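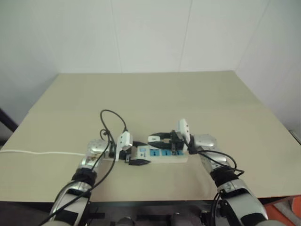 3 min read

My project this term was about desk cables, which sounds dull until you've crawled under a table looking for the one charger you need! I share a study room in Maltville with my lab partner, Macario Cuautle, and we never had enough outlets where we wanted them. So we asked a simple question: is it better to keep the power strip on the floor or up on the table? I was on the table side from day one. With a white strip sitting on a pale beige tabletop, and white plugs on black cables, you can see which cord goes to what (the cables stand out way more than the strip does). Macario was a floor guy. He said cords on a desk look like spaghetti, and okay, he had a point.

We gave each setup 2 weeks and kept a notebook by the door. Every time one of us plugged something in, unplugged it, or pulled the wrong cord, we wrote it down. By the end we had 80 entries, and a lot of them are just Macario complaining about his knees.

What we found

The floor setup looked neater, I'll give it that. But we pulled the wrong cord a lot more, mostly in the evening when the light under the desk is terrible. On the table, the wrong-cord entries almost stopped. The new complaint was space. My notebook kept landing on top of the strip, and long cords looped up and flopped over whatever I was reading.

Chunky plugs were their own headache. If you start in the middle of the strip, the next one has to squeeze in beside it, so we got into the habit of filling the ends first. I wish we'd done that from the start, because it makes the early entries hard to compare with the later ones. Ms. Alexiou pointed this out on our draft and she's right.

What I'd change

I'd label both ends of every cord before starting. We tried paper tags in October and 3 of them fell off by Tuesday. I'd also like to test a strip mounted along the back edge of the table, which was Macario's idea for a compromise. We're still arguing over who has to buy the screws.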